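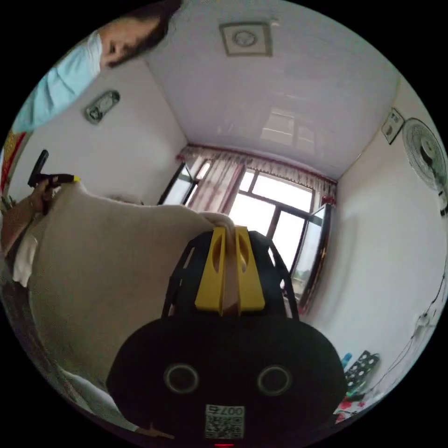 Unterwegs > Gärten und Parks > Besuche

Tag der offenen Tür bei Pruitt in Branstead

5. März 2018, geschrieben von heckenkind

Ich war ja schon in einigen Planungsbüros, aber so viel Lehm an den Schuhen hatte ich noch in keinem. Das Büro Pruitt macht Landschaftsarchitektur, sitzt in Branstead in einer ehemaligen Samenhandlung und hat einmal im Jahr einen Nachmittag lang die Türen offen. Diesmal gab es außerdem einen Rundgang über die Baustelle vom Remalard-Park, und deswegen bin ich überhaupt hingefahren (mit dem 223er, der hinter dem Krankenhaus eine völlig unverständliche Schleife fährt, plant das ein).

Der Eingang ist leicht zu verpassen. Man geht durch eine Toreinfahrt, an den Fahrrädern vorbei, und steht dann in einem Hof mit einer einzigen, ziemlich schiefen Felsenbirne. Die war natürlich noch kahl. Im Hof standen Bierbänke mit Kaffee und einem Zwetschgenkuchen, der leider schon weg war, als ich von drinnen wiederkam. Also: zuerst Kuchen, dann Pläne!

Drinnen ist alles auf zwei Etagen verteilt. Unten die Modellwerkstatt, oben die Arbeitsplätze. Ich bin erst mal unten hängen geblieben, weil ich Modelle einfach liebe und mich da auch nicht zusammenreißen kann. Auf dem größten Tisch stand der Remalard-Park im Maßstab 1:200, aus Graupappe geschichtet, die Bäume aus getrockneter Schafgarbe. Die Schafgarbe sammeln sie im Juli selbst an der alten Bahnböschung, hat mir die Frau am Modelltisch erzählt, und dann hängt sie wochenlang kopfüber im Heizungskeller. Für den Park haben sie 202 Stück gesteckt, genau so viele, wie draußen auch Bäume stehen sollen. Ich hätte vermutlich nach dem dreißigsten angefangen zu schummeln.

Was mir am Modell besser gefallen hat als auf allen Plänen: Man sieht sofort, wie tief die Senke in der Mitte ist. Auf dem Papier sind das ein paar Höhenlinien, über die ich glatt hinweggelesen hatte. In Pappe ist es eine richtige Mulde, und da soll bei Starkregen das Wasser aus dem ganzen Viertel hinein. An trockenen Tagen ist es eine Wiese. Am Rand laufen Sitzstufen entlang, allerdings nur auf der Nordseite, damit man beim Sitzen Sonne im Gesicht hat. Ein älterer Herr neben mir fand das falsch herum, er sitze lieber im Schatten, und darüber wurde dann tatsächlich eine ganze Weile diskutiert. Am Ende zeigte man ihm die beiden Linden auf der Südseite und er war halbwegs versöhnt. 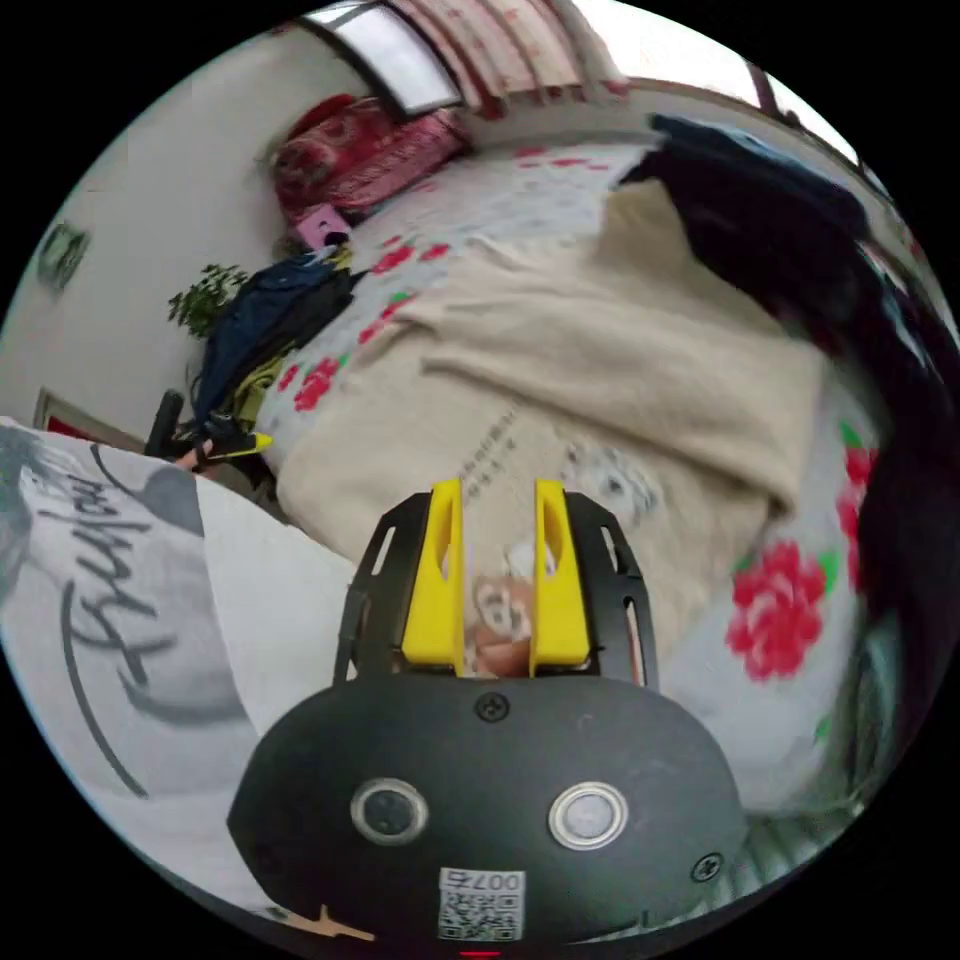
Oben war es enger. An den Wänden hingen die Wettbewerbspläne der letzten Jahre, auch die verlorenen, das fand ich sympathisch. Bei einem Friedhof an der Küste hing sogar das Juryurteil daneben, und es war kein freundliches. Ich mochte den Entwurf trotzdem, lauter niedrige Trockenmauern, dazwischen Strandhafer, sehr wenig Wege. »Pflegerisch nicht nachvollziehbar«, stand im Protokoll. Na ja. Vielleicht hatte die Jury recht, ich muss es ja nicht mähen.

Auf den Fensterbänken lagen Materialproben zum Anfassen: wassergebundene Decke in vier Körnungen, gebrauchtes Granitpflaster, Cortenstahl, Robinienholz. Ich habe gelernt, dass die wassergebundene Decke im Remalard-Park einen Stich ins Rötliche bekommt, passend zu den Ziegeln der alten Fabrikmauer, die stehen bleibt. Auf dem Handzettel klang das nach Ziegelmehl und Kitsch, in der Probe sah es richtig gut aus. Mitnehmen durfte man ein kleines Tütchen davon. Meins ist in der Jackentasche aufgegangen.

Dann endlich zur Baustelle. Wir sind zu Fuß rüber, eine Viertelstunde am Kanal entlang, und unterwegs hatte ich Zeit, eine der Planerinnen mit Fragen zu löchern. Vor allem wollte ich wissen, warum man die Bäume so früh setzt, bevor überhaupt die Wege fertig sind. Ihre Antwort war sehr praktisch: Die Baumschule kann nur bis zum Austrieb roden, und wer den Termin verpasst, wartet bis zum Herbst. Die Wege können auch später kommen, die laufen nicht weg. Geliefert wird alles von Nerkiton, einer Baumschule draußen an der Landstraße, wo ich vor Jahren mal eine Quitte gekauft habe, die bis heute keine einzige Frucht getragen hat. Das habe ich für mich behalten.

Am Bauzaun gab es Helme. Meiner war zu groß und rutschte mir bei jedem Blick nach unten auf die Nase, und man schaut auf einer Baustelle ziemlich viel nach unten. Der Boden war tiefer, schwerer Lehm, stellenweise ging es nur über Bohlen. Die Senke ist schon ausgehoben, die Sitzstufen liegen noch auf Paletten neben dem Containerdorf. Von den Bäumen standen die entlang der Fabrikmauer bereits, Hopfenbuchen, Zürgelbäume und ein paar Blumeneschen, alle mit Dreibock und Schilfmatte um den Stamm. Ich kannte Zürgelbäume bis dahin nur aus dem Urlaub und hätte nie gedacht, dass die hier durch den Winter kommen. Die Bauleitung war da recht gelassen, in Branstead stehe seit Jahrzehnten einer im Klinikgarten und der sei kerngesund.
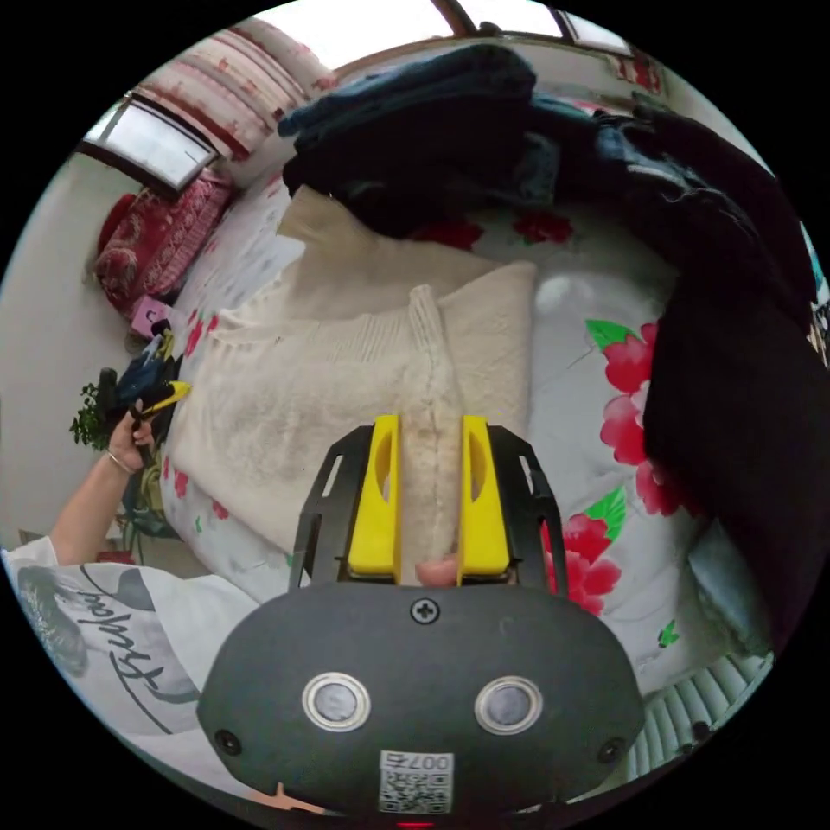 Für mich der schönste Teil war die Ecke hinter der Mauer. Da hat sich in den Jahren, in denen das Gelände brach lag, ein kleiner Birkenwald selbst ausgesät, und im ersten Entwurf sollte der komplett weg. Im Wettbewerb durfte man das noch, inzwischen bleibt er stehen und bekommt nur einen schmalen Steg hindurch. Der Steg wird auf Schraubfundamente gesetzt, damit die Wurzeln in Ruhe gelassen werden. Unter den Birken kommt eine Staudenmischung hinein, Waldsegge, Elfenblume, Storchschnabel und noch irgendwas mit Farn, das ich im Wind nicht verstanden habe. 1207 Pflanzen stehen dafür in der Liste. Ich habe gefragt, wer auf die sieben gekommen ist, und bekam zur Antwort, das sei eben das, was die Fläche hergibt. Auch gut!

Etwas zu meckern habe ich auch. Der Spielplatz liegt direkt an der Zufahrt zum Parkhaus, und das leuchtet mir nach wie vor nicht ein. Im Modell sah die Hecke dazwischen sehr dicht aus (war halt Islandmoos), auf dem Pflanzplan steht Hainbuche in einer Größe, die mir gerade mal bis zum Gürtel geht. Das dauert Jahre. Auf meine Nachfrage hieß es, die Lage sei von der Stadt so vorgegeben gewesen und ein Zaun komme noch dazu. Mag sein. Ich würde mit kleinen Kindern trotzdem lieber oben an den Sitzstufen bleiben.

Toiletten sind im Park übrigens vorgesehen, sogar im ersten Bauabschnitt – wer wie ich öfter mit seiner Mutter in Parks unterwegs ist, weiß das zu schätzen. Bänke mit Armlehnen ebenfalls, 24 Stück, zwei davon haben wir zur Probe gesessen, die standen beim Container unter einer Plane. Bequem, etwas niedrig.

Zurück bin ich nicht mehr mit der Gruppe gegangen, sondern allein den Kanal weiter bis zur Schleuse, weil gerade die Sonne herauskam und man von der Brücke aus über das ganze Gelände schauen kann. Von dort versteht man auch, warum die Mauer bleiben musste, ohne sie würde der Park einfach in den Supermarktparkplatz übergehen. Der Bus fährt auch ab Schleuse, aber nur einmal die Stunde, und meiner war natürlich gerade um die Ecke.

Im Juli will Pruitt noch einmal über die Baustelle führen, dann soll der Steg im Birkenwald begehbar sein. Anmelden muss man sich per Zettel am schwarzen Brett im Hof oder telefonisch im Büro. Festes Schuhwerk, bitte, und die Helme gibt es angeblich bis dahin auch in klein.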